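Buscamos gente para enseñar a un robot a hacer la cama (y a recoger el cuarto)
Colaboración remunerada – Ulden, grupo de datos domésticos – Naltdale

¡Hola! Os escribo desde el grupo de datos domésticos de Ulden, donde llevo la parte de grabación, para contaros que abrimos plazas de operador u operadora. Si os gusta el trabajo manual, tenéis paciencia y no os importa estirar la misma sábana muchas veces en una mañana, seguid leyendo.

Qué hacemos
Juntamos demostraciones de tareas de casa para un sistema de aprendizaje al que llamamos Moussa. Una persona maneja los dos brazos a distancia, hace la tarea de principio a fin y todo queda registrado: lo que ve la cámara de la cabeza, la posición de cada articulación, cuándo se abre y se cierra cada pinza. Con eso entrenamos a Moussa, que después lo intenta solo (y nos enseña enseguida qué le hemos explicado mal).

Para esta ronda queremos llegar a 2,000 episodios de dormitorio. Tenemos 776 dados por buenos, así que faltan bastantes y por eso ampliamos el equipo. Los de cocina ya los cerramos, no hace falta que me preguntéis por los platos.

Qué haríais vosotros
Los turnos son de mañana o de tarde, a elegir, y cada sesión de mandos dura como mucho 60 minutos. Luego toca descanso obligatorio, porque los hombros se cansan más de lo que parece y un episodio grabado con prisa se nota muchísimo. Entre sesión y sesión también se prepara el cuarto: hay que cambiar la ropa de cama, mover cosas de sitio, abrir la ficha del episodio siguiente y anotar cómo ha ido el anterior.

La primera semana es de formación y se paga igual que las demás. Empezáis cogiendo objetos pequeños, seguís con tela y al final hacéis episodios completos con alguien sentado al lado. Casi todo el mundo llega con miedo a los mandos y a los pocos días ya tiene sus manías (yo agarro siempre el edredón por la esquina derecha, por ejemplo, y me han tenido que llamar la atención para que varíe).

Qué pedimos
– Ser mayor de edad y poder venir a Naltdale en persona. No hay opción en remoto, lo siento.
– Buena vista, con gafas o lentillas sin problema, y poder pasar un rato de pie.
– Español suficiente para escribir notas que se entiendan. "Salió regular" no nos sirve; "la pinza izquierda soltó la tela antes de tiempo" sí.
– Sinceridad con los fallos. Un episodio mal hecho y bien marcado nos vale; uno mal hecho y dado por bueno nos hace perder una tarde.

No pedimos título ni saber programar. Si venís de hostelería, limpieza, costura o cuidado de personas, escribid sin pensarlo, que doblar y estirar tela con soltura es justo lo que más nos cuesta encontrar.

Qué ofrecemos
Contrato temporal de 24 horas semanales, prorrogable si la ronda se alarga, pago por hora con los descansos incluidos y el billete de autobús hasta Naltdale a nuestro cargo. Hay cocina con café decente y una nevera en la que conviene poner nombre a los táperes.

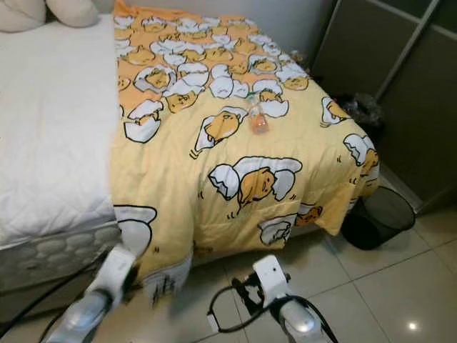
Los episodios de dormitorio son los más variados de la ronda, y también los que más discutimos en el equipo. La tela no se porta dos veces igual, y hacer una cama son muchas decisiones pequeñas seguidas: por dónde agarrar, cuánto tirar, cuándo soltar. Con un edredón amarillo de huevos dormilones como este, caído por los pies hasta casi tocar el suelo, hay que decidir además qué se hace con la botellita de plástico que está tumbada encima. ¿Se aparta primero? ¿Se estira la tela con ella puesta y a ver si rueda? En la ficha de cada episodio viene el objetivo, pero el orden lo elegís vosotros, y nos interesa mucho que cada persona lo resuelva a su manera. Si todos hiciéramos la cama igual, Moussa aprendería una sola forma de hacerla.

La otra mitad del trabajo de dormitorio es recoger: papeleras, ropa, cojines, cosas que acaban donde no deben. Son episodios más cortos y vienen bien para soltar las manos después de una serie larga de edredones.

Cómo apuntarse
Rellenad el formulario Drandlow que tenéis en esta misma página, en el apartado de colaboraciones. Contadme en unas líneas qué experiencia tenéis con las manos (¡vale todo, también las maquetas!), qué turno preferís y desde cuándo podríais empezar. La formación arranca en abril.

Si encajáis, os llamaremos para una prueba de mandos, siempre en jueves por la tarde. Traed ropa cómoda y el pelo recogido si lo lleváis largo. Leo yo los formularios y contesto a todos, aunque a veces tarde unos días.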